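Setting Up the Naltidel Small-Parts Kit for Sorting Electronic Scrap

Posted July 9, 2022 by Effie Leckie

The Naltidel small-parts kit is sold by Riler as an add-on for a single robot arm. It comes with a wrist camera, a two-finger gripper, a rimmed tray, a pack of tray liners and the Conen software, which does the sorting. The arm, the table and the bins are not included. You can use any arm on the compatibility list in the back of the manual.

I set one up for sorting boards, adapters and cable ends from broken household electronics. This page covers the setup in the order I would do it now, which is a little different from the order in the manual. The manual has you calibrate the camera before you place the bins. If you do it that way, you will end up calibrating twice.

What you need before you start

The kit, with the current version of Conen already installed on a computer near the arm.
A table with a plain, light top. It should not move when you lean on it.
Four open bins, all the same size. Wide and shallow works better than narrow and deep.
White paper, cut to the tray. The liners in the pack run out fast and ordinary paper does the same job.
A marker for labeling the bins.
Hook-and-loop cable straps. The kit has two. Get more.

Step 1: Lay out the table

Put the tray in the center, in front of the arm. Set the bins in pairs, two on each side of the tray, and push the bins in each pair together. Leave a clear strip of table between the two pairs. The arm uses this strip as its safe lane when it moves back to the rest position.

Put a sheet of paper in the bottom of the tray. Bare steel throws reflections back at the wrist camera, and Conen will sometimes try to pick up a bright spot. The paper takes care of most of that. The rim will still shine, so tell the software to ignore the rim when you reach Step 4.

Label the bins on an outside wall. A label on the floor of a bin disappears under the first few parts.

Step 2: Mount the camera and gripper

Bolt the gripper to the wrist first, then the camera bracket. The bracket shares two of the gripper's screws, so if you do it the other way you have to take it off again. Tighten by hand, check that the fingers open fully, then finish with the key from the kit.

Run the camera cable back along the arm and leave a generous loop at the wrist. Move the wrist through its full turn by hand before you strap anything down. Hema Iyengar, who set up the same kit at her shop in August of last year, strapped hers tight and pulled the connector out on the first turn. The replacement cable took 15 days to arrive.

Check where the slack goes when the arm is low. A loop that is fine at rest can hang down over the tray and block the camera.

Step 3: Lay out a first set of parts

Do not start with a full tray. Put in a few items with different shapes and leave space between them. I use one circuit board, one power adapter and one plug on a thin cable. The board is easy to see but hard to grip if it lies flat. The adapter is easy on both counts. The plug is the hard one, for reasons covered under cables further down.

Open the Conen jog screen and bring the arm over the tray at a low speed. Stop when the fingers are just above the parts and check that the wrist can turn without touching the rim.

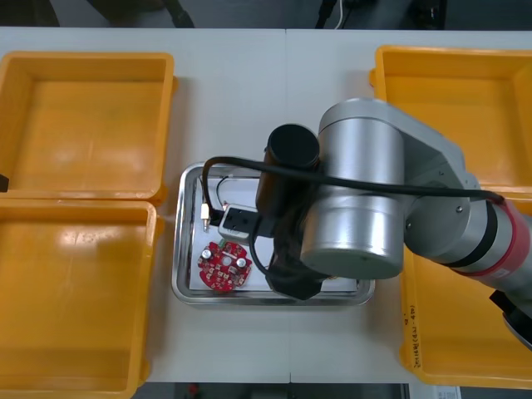
Can the kit sort parts that are still attached to their cables?

It can if the cable is short or coiled. With a long loose cable the gripper will pick up the part, but the far end may drag other items out of the tray, so tie long cables or cut them off first.

Step 4: Calibrate

With the bins and tray in their final places, start the calibration from the Setup menu. The arm visits each corner of the tray and then each bin. You confirm each point on the screen. When it asks for the work area, draw the box just inside the rim of the tray so the rim is left out.

Next, set the drop height for the bins. The default is high and hard parts bounce. Lower it in small steps, and keep enough room for a part that hangs below the fingers.

Save the layout with a name. If a bin gets bumped, you can load the layout and run the short check, which only visits the bins.

Step 5: Teach the part types

Conen comes with a general library, but it has no idea what you want to keep apart. For each type, place one part on the paper, press Capture, turn the part, and press Capture again. The manual asks for 26 views per type. For adapters I got by with fewer. For boards I needed all of them, on both sides, as the back of a board does not look much like the front.

Assign each type to a bin. Anything the software does not recognize stays in the tray unless you set a reject bin. I recommend leaving it in the tray for the first few runs, so you can see what is being missed.

Step 6: Set the grip

There are three settings for each type: finger opening, force and approach angle.

For a circuit board with tall parts on it, do not let the fingers close on a capacitor. It holds for the lift and then bends or comes off. Pick a grip point on the edge of the board or at an opening in it, if it has one.

For adapters, grip across the short side with medium force.

For connectors and plugs, use low force and a narrow opening. Grip the body, never the wire. If the fingers close on the wire, the plug swings and may hit the side of the bin on the way in.

Run each type by itself in single-step mode. The arm pauses before it closes the fingers and again before it lifts, and you press Continue each time.

Thin cables

This is the part that took me the longest. A thin dark wire on white paper is easy to see, so the camera is not the problem. The trouble is that Conen draws one outline around the plug and its wire, then aims for the middle of that outline. With a looped wire, the middle is often bare paper.

The fix is under Part Type, then Outline, then Body Only. Capture the views again after you change it. The old views keep the old outline.

Watch the camera cable as well. It is also dark and thin, and if it hangs into view it can be read as part of a loose wire. Keep it strapped back from the wrist as far as the turning range allows.

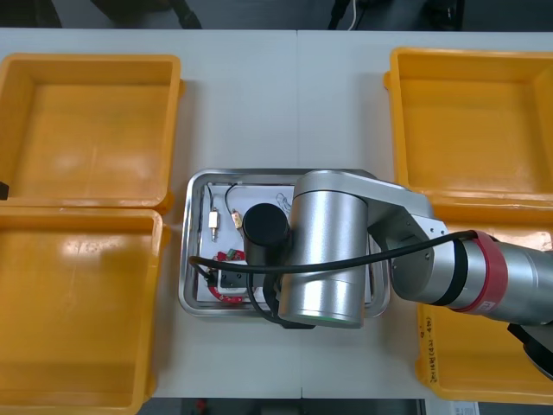

Working over the tray with a ring-shaped board and two small wired connectors.

Step 7: Run a timed batch

Once every type works in single-step mode, switch to Auto and fill the tray lightly. My first full batch was 156 parts, fed in a few at a time. Write down what was dropped, what went to the wrong bin and what was left behind. The Conen log records picks, but it counts a pick as good once the fingers have closed, so you need your own notes for the drops.

Most of my wrong-bin errors were boards lying face down. More captures of the back cleared up nearly all of them.

Common problems

The arm stops above the tray and reports "no clear path." A bin has probably moved into the safe lane. Push it back and run the short check.

The gripper lifts the paper along with the part. The fingers are going too low. Raise the grip height one step. If that does not help, tape the paper down at two corners.

The camera picture goes dark for a moment when the wrist turns. Check the connector at the camera end, then the first strap. It is usually the strap.

The same part gets picked and put back over and over. Two part types look too much alike. Merge them, or add more views to both.

Price and upkeep

I paid $4,000 for the kit, without the arm. Riler sells a cheaper package with no camera for people who already have one, but I have not tried it. Finger pads wear and need to be changed. Trịnh makes pads that fit and are softer than the ones in the box. I use those for connectors and keep the originals for adapters.

Wipe the camera window at the end of each day and change the paper when it gets marked up. Old pencil lines and dirt can show up as parts, mostly in low light.

Questions from readers

Evaristo Cortés asked if the layout can be mirrored for an arm mounted on the left. It can. Choose Mirror when you create the layout, and do it before calibrating.

Xóchitl Salinas asked about using six bins. The software allows it, but on a table the size of mine the outer two would be past the arm's reach. Measure from the base of the arm to the far wall of the last bin before you buy more.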